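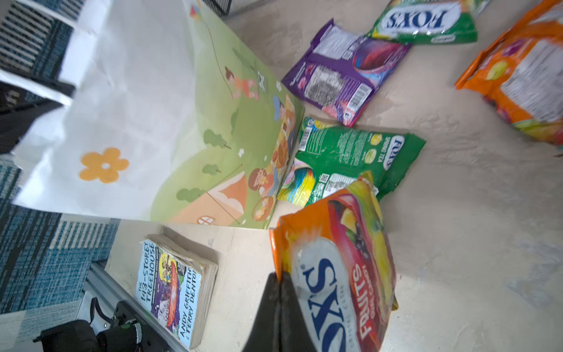

Hiltodgate cell returns to service with new finger pads and rerouted cables

The two-arm packing cell at the Hiltodgate automation workshop in Flodurside is running again after a maintenance stop in May. The work covered the gripper fingers, the cable runs on both arms, the wrist camera mounting and the front rail that carries the arms. The cell is used for bagging trials with soft packaged goods, mainly candy in film wrappers, and small flat items such as paperback books.

The stop was called when the right gripper began to drop wrappers during lifts that it had handled without trouble in the winter. Logs showed that the commanded finger position and the measured position agreed, so the drive was ruled out early. The fault was traced to the contact faces of the fingers. The pads had glazed over, and crinkled film slid across them whenever the grip landed near a sealed edge. Both sets of pads were replaced, including the left set, which still held but showed the same wear under a magnifier.

After the change the fingers were homed with nothing between them and the closed position was written again to the controller. The workshop now repeats this step every 1,000 cycles. Grip force was left at its earlier value. A higher setting was tried for a short time and taken out, as it creased the paper of gift bags at the rim and made the handles harder to find on the next attempt.

Cable routing took longer than the pads. On an arm that works low over the floor and then reaches up over a bag, the wrist cables see most of their bending close to the last two joints. One signal line had chafed where it left its clip. It was replaced, and the slack was moved back toward the elbow so that the wrist can turn through its full working range without pulling. The check is done by hand at low speed, with the arm taken to each corner of the cell in turn and held there while the conduit is inspected.
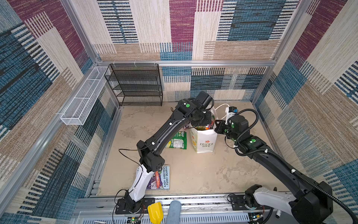 Both arms are carried on the front rail, and their mounting plates were checked for movement at the same time. Two bolts under the left plate had lost torque. They were cleaned, fitted with thread lock and marked with paint so that any rotation shows at a glance. The aluminum extrusion frame was measured corner to corner and found square, and no shims were needed.

The wrist camera was taken off, cleaned and put back on its bracket. Any change to the bracket, even by a fraction of a turn on one screw, means that the offset between camera and fingers has to be measured again. The workshop does this with a printed target placed at 14 positions on the cell floor. The first pass gave a poor fit at the rear of the cell. A target sheet had lifted at one corner, and the second pass, with the sheet taped flat, was accepted.

Patterned covering on the cell walls was kept. It gives the cameras plenty of detail to match between views, and plain panels fitted in an earlier version of the cell had caused position drift along the back wall. The covering is vacuumed when the floor is cleaned. Storage fixed inside the cell is held with cable ties, which are to be checked and replaced if they have turned brittle.

Before release, the cell ran 400 test picks using the usual mix of candy bags and a paper gift bag. Eight picks failed. Most of the failures were wrappers lying with the printed front down, where the center seam stands up and the fingers closed on the seam alone. The approach angle for that case has been changed in the Kozma motion software, and the earlier version of the file has been kept in case the change upsets the handling of books.

Book handling is still the slower part of the task. A thick paperback lying flat offers no edge that the fingers can get under, so the arm has to push it against a fixed surface before lifting. Worn page edges tend to fan out when this is done. A thinner fingertip is on order for trials later in the year.

Written maintenance notes for the cell have been updated and passed to the Nindidance project, which plans to set up a second cell with the same frame dimensions and arm spacing. Spare pads and one complete wrist cable set are held in stock at Flodurside. The next scheduled inspection covers the elbow joints and the power wiring at the base of each arm.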